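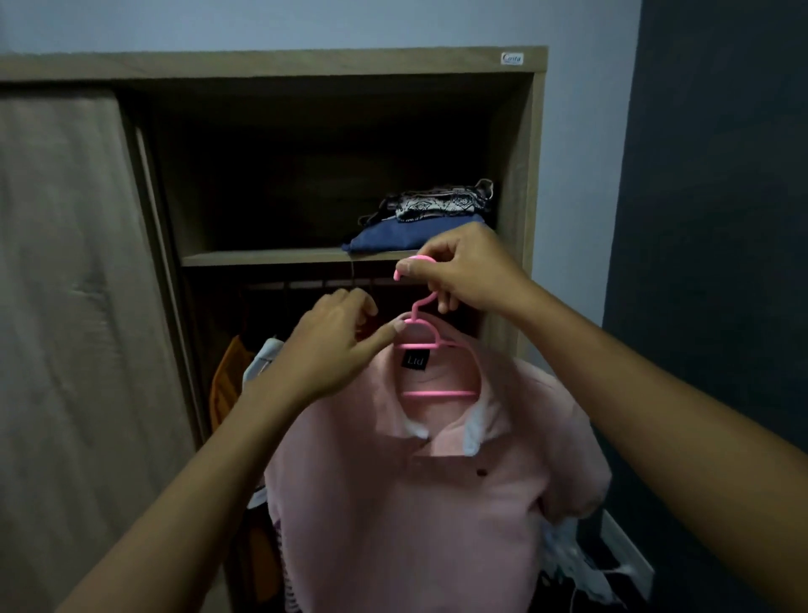 Wed 9 July. Clothes care notebook, wardrobe work.

Finished the hanger list this morning. We have 75 on the books and 20 of those are the padded Alia ones, which stay in their box until the knitwear comes back in September. The thin plastic ones are fine for polos and T-shirts. Hook goes in through the hem and up, never down through the neck. I've been going on about that since the Kidari job and I still catch myself doing it the quick way when there's a pile waiting.

Collars: fold down and press with the fingers once the shirt is on the hanger. Buttoning the top button first does help on the softer collars, but it slows things down, so I'd only do it for anything going into storage.

Lint next. The rule stays as it was: roll the clothes where they hang, top to bottom, one hand keeping the door out of the way. Dark and striped things show the most fluff, so they get a fresh sheet.

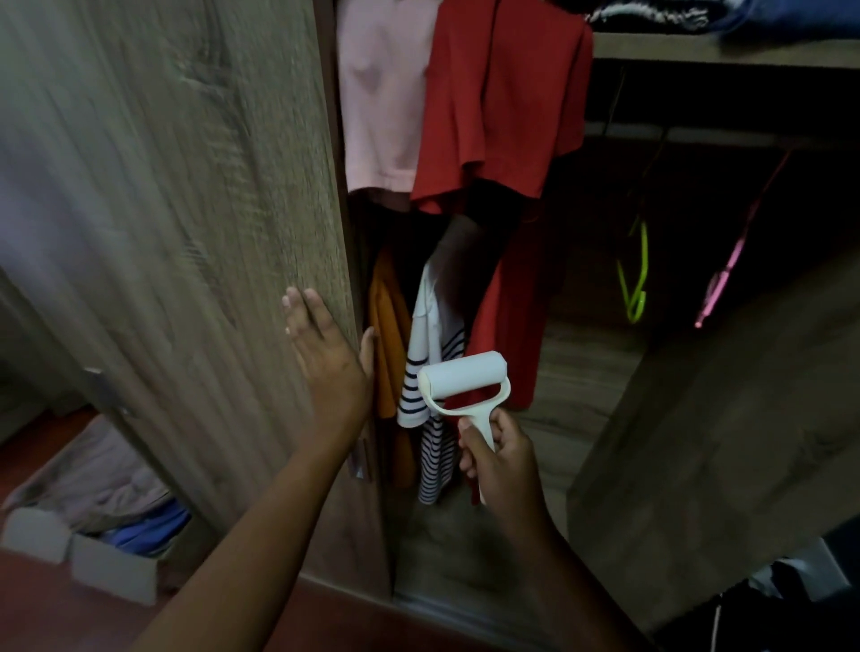

Short strokes work better than long ones on jersey, because a long one drags the cloth along with it and the hanger starts to swing. I tried the Thepsuriya refills last week against the Zeltummont ones. The Thepsuriya sheets are stickier but tear badly at the perforation – I lost 15 minutes to picking off the ends with a fingernail. Zeltummont for daily use, then, and keep the others for coats. Somebody please write the refills on the order sheet when the second-last one is opened.
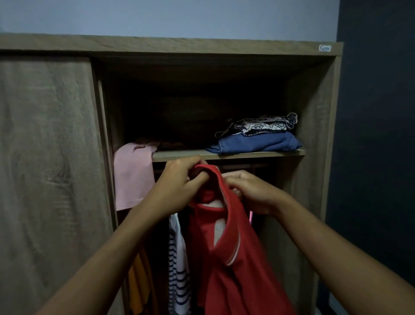 Folding is still the part I'm least happy with. My stacks start square and then lean as soon as anything is taken from the middle. Wider folds go at the bottom, narrower on top, and the front edge should line up with the shelf. The blue one under the black-and-white print hangs a little over the front, so it wants folding once more, in thirds. Same board as for the jumpers will do.

Still to do: wipe the door runners, check the spare shelf pegs, copy the hanger list into the main book. The labels can wait – the tape is the wrong width and the new roll hasn't come.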